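Household Practice, Unit 2: The Table
Handout for the Tuesday group
Prepared by Noreen Satti

Read before class. Bring a cloth. Last term more than half the room brought a paper towel and a hopeful expression, and we lost the first hour to lint.

Why a whole unit on a table

Every home has one flat surface that does all the work, and it is usually the one people know least about. They can tell you what it cost. They cannot tell you what is on it, meaning the finish, and the finish is what you are cleaning. The wood underneath would prefer to be left out of it.

Finishes we will cover

Film finishes (varnish, lacquer, polyurethane) sit on top of the wood. They shrug off spills and sulk about heat.
Oil finishes soak in. They forgive scratches and hold a grudge about red wine.
Wax is pretty and protects against very little. Morag Ogilvie, who taught this unit before me, called it perfume.

To find out which you have, put a drop of water somewhere discreet and wait 14 minutes. If it beads and stays beaded, you likely have a film. If the spot darkens, suspect oil or wax. Discreet means the underside of the leaf. It does not mean the middle, Elis.

Routine care

Dust first, dry, following the grain. Then a cloth wrung out until it is barely damp, then a dry one. Skip the all-purpose spray. Dark grain hides crumbs and smears beautifully, so look across the surface at a low angle with a lamp on before you declare victory.

Cardboard boxes do not live on tables. They arrive for the afternoon and stay until April, and the grit under them works like sandpaper each time somebody nudges them over to make room for a plate. 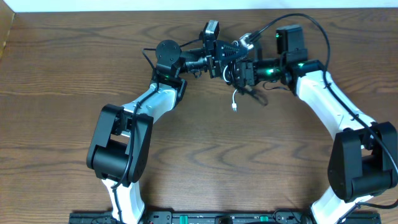
Can I sand out a white ring left by a hot mug?
Put the sandpaper away for now. A white ring is usually moisture caught in the finish, and it may fade if left alone for a day or two. If it stays, rub lightly with a little paste wax on a soft cloth, testing underneath first. Sanding is for Unit 3, with 600 grit and supervision.

For next week

Do the water test at home and write down the result, including the result you did not want. Anum Hashmi has the sign-up sheet for the loan lamps. Please return them with the bulbs.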